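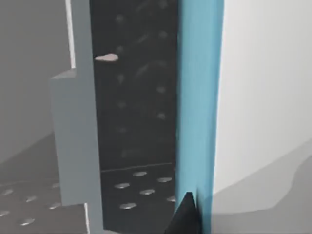 What Happens to the Rain on Condow Street
Final project report, Introduction to Urban Environments

Introduction

Our group wanted to study something we walk past every day, and after a couple of false starts (we very nearly did a project on bus shelters, and one of us still thinks we should have) we settled on rainwater. Condow Street runs downhill from the library to the old mill bridge at Plesbridge, and anyone who has tried to cross it in a storm knows that the bottom end turns into a shallow pond. Two years ago the town put in planted strips along the lower part of the street, the kind usually called rain gardens, and we wondered whether they were doing what people hoped they would do.

A rain garden is a dip in the ground filled with loose, sandy soil and planted with things that don't mind getting their feet wet. Water from the road runs in through a gap in the curb, sits for a while, and soaks down instead of going straight to the storm drain. That is the theory, anyway, and it is a lovely one. We were curious how it held up on an ordinary street with dog walkers, delivery vans and a great many maple leaves.

Where we worked

There are 9 rain gardens on the lower half of Condow Street. We chose four of them, two on the sunny side and two on the shady side, and gave them the plain names Upper Sun, Lower Sun, Upper Shade and Lower Shade. For comparison we also used a patch of regular lawn in Fakley Park, which sits at nearly the same height on the hill and has never been dug up as far as the parks office could tell us.

What we did

Most of our testing was a simple soaking test. We pushed an open metal ring into the soil, poured in a measured jug of water, and timed how long it took for the last of the puddle to disappear. We did this at each spot on dry days, always in the late afternoon after class, and we repeated it whenever a reading looked strange. The first set of readings had to be thrown out entirely, as we had not pushed the ring in deep enough and water was sneaking out underneath it. We are a little embarrassed by how long it took us to notice.

We also went out in the rain. On one very wet Sunday we stood at the curb gaps with umbrellas and notebooks and watched where the water went, and we would recommend this to any group doing a similar project, even though our notes came home as mush and had to be dried on a radiator. Finally, we left a short survey with the shops and houses along the street, asking what they thought of the plantings and whether flooding had changed.

What we found

The soaking tests were kinder to the rain gardens than we had expected. All four took in water faster than the lawn at Fakley Park, and Upper Sun was the quickest by a comfortable margin. In that one, our jug of water was gone in under 200 seconds every time we tried it. The lawn was so slow that on our first visit we ate our sandwiches while we waited.

Lower Shade was the disappointment. It still beat the lawn, but not by much, and when we dug a small hole beside the ring we found a grayish layer of fine silt near the top. Our best guess is that grit washes down the street and settles there, as it is the last garden before the bridge and catches whatever the others miss.

The wet Sunday taught us something the tests could not. At two of the four gardens, the curb gap was so choked with leaves that most of the water sailed right by. The soil behind it was perfectly ready to drink and hardly got a drop. We cleared one gap with a stick and the flow turned in almost at once, which was the most satisfying moment of the whole term.

The survey answers were mixed and often very long, and we enjoyed reading them. People liked the flowers, especially the purple asters. Several thought the pond at the bottom of the hill was smaller now, though a few felt it was exactly the same and said so firmly. One shop asked if the strips could be made into parking.

Problems and limits

We only had one term, and it was a dry one apart from a few good storms. Our ring was homemade, our jug was from a kitchen, and our stopwatch was a phone. We planned to compare our numbers with the Ranjbar drainage survey, which the town ordered before the gardens were built, but it measured the pipes and not the soil, so the two don't line up in any useful way. We also can't say what happens in winter, when the ground is frozen and the road has been salted.

Suggestions

We think the curb gaps should be cleared more often in the fall, and that the top layer of Lower Shade should be scraped off and replaced. A wider gap might help too, although we would want to see one tried before asking for it all along the street. If another class picks this up next year, our ring and data sheets are in the lab cupboard, on the shelf under the soil sieves. Please push the ring in deeper than you think you need to.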